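4. Results

4.1 Sorting behaviour at the kitchen bench

Kerbside audits tell us what ends up in the wrong bin. They don't tell us when the mistake happens. Our diary data suggest it is mostly at the bench, in the few seconds after a packet is emptied, and much less often on the walk out to the kerb. Of the 200 households enrolled across Gedano and Bultbridge, 23 dropped out before the December collection and are left out of everything below. Drop-outs were mostly renters in units with shared bins (see Limitations).

Households kept a paper diary stuck to the fridge. One line per item they were unsure about, where it went, and who decided. Some 3000 lines came back. Handwriting was a problem, and two coders worked through the lot seperately before comparing. Where they couldn't agree the line was dropped.

Soft plastics came first in both towns, no surprise. Then takeaway coffee cups, then milk and juice cartons, then anything with a foil lining. Glass hardly appears. Food scraps appear a lot in Bultbridge, where the green-lid service was new, and hardly at all in Gedano, where it has run for years. Compostable bags were the one item that went up over the period instead of down – residents in Bultbridge had been sent two leaflets with different advice, and several quoted both of them at us in the margins.

"Who decided" was more useful than we expected. In households with school-aged kids the entry was very often a child's name or initial, and these lines were no worse than the adult ones when checked against the council list. Grandparents were named mainly for jars and tins. Share houses left the column blank.

4.2 Container layout

Most homes already had somewhere to put recycling, usually a single tub under the sink emptied every day or two. Homes with a single tub wrote more lines per week than homes with two or more. We read this with care. A home that has bothered to set up several containers is probably keener to begin with, and the diary doesn't let us pull the two apart. Income and dwelling size were also tangled up in it.

What we can say is that distance mattered. Where the second container lived in the laundry or garage, doubtful items tended to stay in the kitchen one, and the diary says as much: "couldnt be bothered", "raining", "will move later". Where containers sat side by side the comments are about the item itself. Lids mattered too. Open tops were prefered by nearly everyone for paper and bottles, and by nearly no one for scraps.

Colour is harder. Council lids follow one scheme, shop-bought tubs follow none, and 25 households had an indoor tub in a colour that meant something else outside. Ekwueme, the supplier used by both councils, sells indoor tubs in sets but doesn't match them to the kerbside lids. Figure 3 gives a compact three-colour row, open-topped.
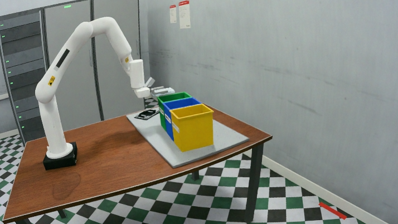 Figure 3. Three open-topped bins in a tight diagonal row: green at the back, blue in the middle, yellow (the largest) at the front. Computer rendering.

Stickers were the cheap fix people came up with on their own. Tape and marker, mostly. The Jultedetti label set, posted to Gedano households midway, was stuck on by fewer than we'd hoped, and the usual complaint was size – too big for a tub, fine for a wheelie bin. Several were cut down with scissors and used anyway.

Error rates by container layout are in Table 4, with the raw codes in Appendix B. Rates for share houses are given seperately there, as the blank columns make them hard to pool with the rest.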